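チケット 2525:卓上ゲームの小物セット、部品が揃っているか判断できない
製品:Womus 卓上小物セット(販売 Sketell)
状態:保留
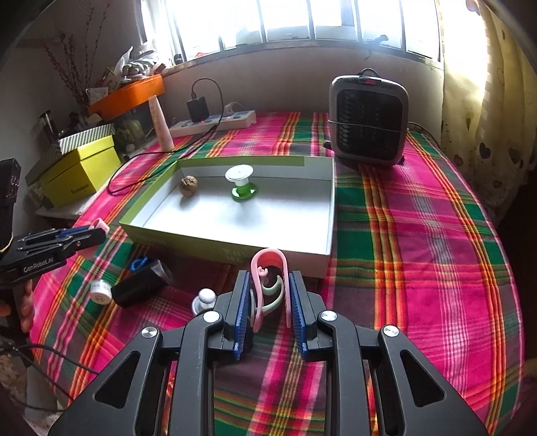
届け出の内容
「フック形の部品が足りない気がする。ピンクと薄いミントグリーンは手元にあるが、説明書にはほかの色も載っている。白いポーン形の駒もぐらつく」とのこと。チェック柄のテーブルクロスの上で、縁が黄緑の浅い箱のふたをトレイ代わりにして遊んでいるそうです。

確認1 部品の欠品
正直、欠品説には乗れません。ピンクとミントグリーンのフックは形がよく似ていて、重なると下の色を見落とします。まず重なったものを全部ばらして、色別に並べ直してもらうよう依頼しました。返答は「もう見た」の一言。並べたのかどうかは書かれていません。再度依頼中。

確認2 クルミ
トレイの左奥にあるクルミは、当方の部品表に載っていません。問い合わせたところ「重り役の代用品」との回答でした。何の重りなのかは不明。純正の重りは27グラムですが、クルミの重さを量った形跡はなし。ぐらつきを調べる間は外してもらいます。

確認3 駒のぐらつき
駒の底が反っているという主張ですが、布の上で試した結果だけでは信用できません。クロスを外し、硬い天板に直接置いて試すこと。それでも傾くなら底面の不良を疑います。届け出者は「布は関係ないはず」と言っていますが、根拠は聞けていません。

確認4 円盤の載った白い台
底が明るい緑の、糸巻きのような形の台。これも不具合候補に挙がっていましたが、症状の記載が一行もないため対象から外しました。症状があるなら追記をお願いします。

確認5 白いねじぶた
駒の近くにある、溝の入った白いふたの由来が不明です。旧版のStarkwoodの容器のものではという意見が社内で出たものの、型番も口径も控えがなく、当て推量の域を出ません。手持ちの容器に合うかどうか、回して確かめてもらいます。

交換費用について
フックの追加は一袋300円、駒を含む補充袋は600円。初期不良と認めた場合は無償ですが、今の材料では認められません。「とりあえず全部送ってほしい」という要望は断りました。前回Zamudioの件で同じ対応をして、後から箱の底で見つかったと連絡が来ています。

次の作業
色別に並べた結果と、硬い天板での結果。この二つが届いたら再開。11月末までに返答がなければ閉じます。

追記
フックについて返信あり。「ミントグリーンは一つだと思っていたが、もう一つ出てきた」。どこから出てきたのかを質問中。駒の件は未回答。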